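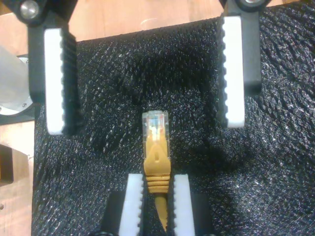

## 在宅療養中のご家庭における台所衛生の手引き

発行:Zustent 在宅保健室(Kondimdale 地区担当)
改訂:4月

本手引きは、退院後の療養や通院治療を続けている方がおられるご家庭に向けて、台所での食中毒予防の要点をまとめたものです。Kondimdale 地区では現在、900世帯に配付しております。治療の内容により食事に制限のある方は、主治医または管理栄養士の指示を優先してください。

体力や免疫の働きが低下している方、高齢の方、乳幼児、妊娠中の方は、食中毒にかかった場合に症状が重くなることがあります。同じ食卓を囲むご家族にも、以下の内容をお読みいただくようお願いいたします。

## 1. 手洗い

当室では、調理前の手洗いに35秒をかけるようご案内しています。石けんを十分に泡立て、指先、指の間、親指の付け根、手首の順に洗い、流水ですすぎます。時計を見る習慣のない方は、洗う順序を紙に書いて流しの脇に貼っておくと抜けが少なくなります。

手洗いが必要となる場面は次のとおりです。

- 調理を始める前
- 生の肉、魚、卵に触れた後
- トイレの使用後、おむつ交換などの介助の後
- ごみ、ペット、携帯電話に触れた後
- 配膳の直前

指輪と腕時計は外してください。手指に傷のある場合は、傷を覆ったうえで使い捨て手袋を着用します。手袋を着けたまま冷蔵庫の取っ手や調味料の容器に触れると汚れを広げることになりますので、生肉を扱った手袋はその場で捨ててください。

## 2. まな板、包丁、ふきん

まな板は、生の肉・魚用と、そのまま食べる野菜・果物用とに分けます。1枚しかない場合は、野菜を先に切り、肉や魚を最後にします。色の異なるものを用意しにくいときは、側面に油性ペンで「生」「野菜」と記しておく方法もあります。

使用後は洗剤で洗い、よくすすぎ、立てかけて乾かします。傷が深くなったものは汚れが残りやすいため、買い替えをご検討ください。

ふきんは用途ごとに分け、毎日交換します。台ふきんを食器に使うことは避けてください。食器の水気は、清潔な布または使い捨ての紙で拭き取るか、かごの中で自然に乾かします。スポンジは使用後に水気を絞り、水のたまらない場所に置きます。

塩素系漂白剤を使う際は、製品の表示にある希釈方法に従い、換気を行います。酸性の洗剤と混ぜると有毒なガスが発生し、大変危険です。希釈した液を飲料の容器に入れておくことも、誤飲につながりますのでおやめください。

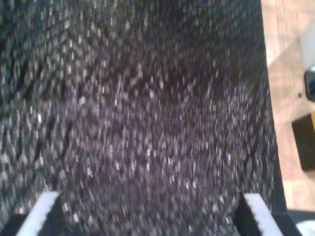
漂白剤の液は作り置きをせず、その日のうちに使い切ります。量を測る容器は台所用の計量カップと兼用にせず、専用のものを決めて「飲めません」と大きく書いてください。水1,000mLの位置に線を引いておけば、目の見えにくい方でもご家族と確認しながら作業ができます。

## 3. 冷蔵庫

冷蔵室は10℃以下、冷凍室は−15℃以下を目安とします。扉の開閉が多い夏場は庫内の温度が上がりやすいため、冷蔵庫用の温度計を棚の手前に置き、朝夕に確かめてください。

食品を詰め込みすぎると冷気が回りません。冷蔵室は容量の7割程度にとどめます。生の肉や魚は汁が漏れないよう袋や容器に入れ、最下段に置きます。調理済みの食品と生の食品が同じ棚に並ぶ場合は、必ず調理済みのものを上にします。

開封した日を書いたシールを容器に貼ることをお勧めします。表示されている期限は、原則として開封前のものです。開封後は期限にかかわらず早めに使い切り、迷ったときは食べずに処分してください。においや見た目だけでは安全かどうかを判断できません。

## 4. 加熱と取り置き

肉料理は中心部を75℃で1分以上加熱します。ハンバーグなどのひき肉料理は、表面に焼き色がついても内部に火が通っていないことがあります。中心用の温度計をお持ちでない場合は、最も厚い部分を切り、肉汁と内側の色を確かめてください。

カレー、シチュー、煮物を鍋のまま室温に置くことは避けてください。加熱しても生き残る菌があり、ゆっくり冷める間に増えることがあります。残す分は浅い容器に小分けし、粗熱を取ったら速やかに冷蔵します。温め直すときは、よくかき混ぜながら全体を十分に加熱します。

配食や差し入れの食品は、届いた時刻を容器に書き、すぐに召し上がらない場合は冷蔵庫に入れます。食べ残しを取り分けて再び保存することは、口を付けた箸から菌が移るため、お控えください。

## 5. 飲料水と経管栄養に用いる器具

湯冷ましは塩素の効果が失われていますので、清潔なふた付き容器で冷蔵し、当日中に使い切ります。一度に作る量は1,000mLまでとし、余った分は飲用に回さず、掃除などに使用します。

経管栄養の器具は、食器用のスポンジとは別のもので洗ってください。洗浄と乾燥の手順は製品ごとに異なります。訪問看護師から渡された手順書を流しの近くに掲示し、変更があった場合は古いものを取り外します。

## 6. 体調に異変があるとき

調理をする方に下痢、嘔吐、発熱がある間は、可能な限りほかの方に調理を代わっていただくか、加熱の要らない市販品で対応します。療養中の方に次の症状が見られるときは、速やかに主治医または医療機関へご連絡ください。

- 嘔吐や下痢が続き、水分がとれない
- 便に血が混じる
- 尿の量が明らかに少ない
- ぐったりして反応が鈍い

意識がはっきりしないなど緊急と思われる場合は、ためらわずに救急車を要請してください。下痢止めの薬は、症状によっては回復を遅らせることがあります。自己判断での服用はお控えください。受診の際は、食べたものと時刻、症状が始まった時刻を書き留めてお持ちになると診察の助けになります。

## 講習と資料のご案内

Tsikata 調理実習室では、本手引きに沿った家族向けの実習を行っています。定員は35名で、エプロンと筆記用具をご持参ください。点検表「Estel」は冷蔵庫の扉に貼って使う一枚ものの用紙で、当室の窓口でお受け取りいただけます。文字を大きくした版も用意しております。受付時間は午前9時から午後4時までです。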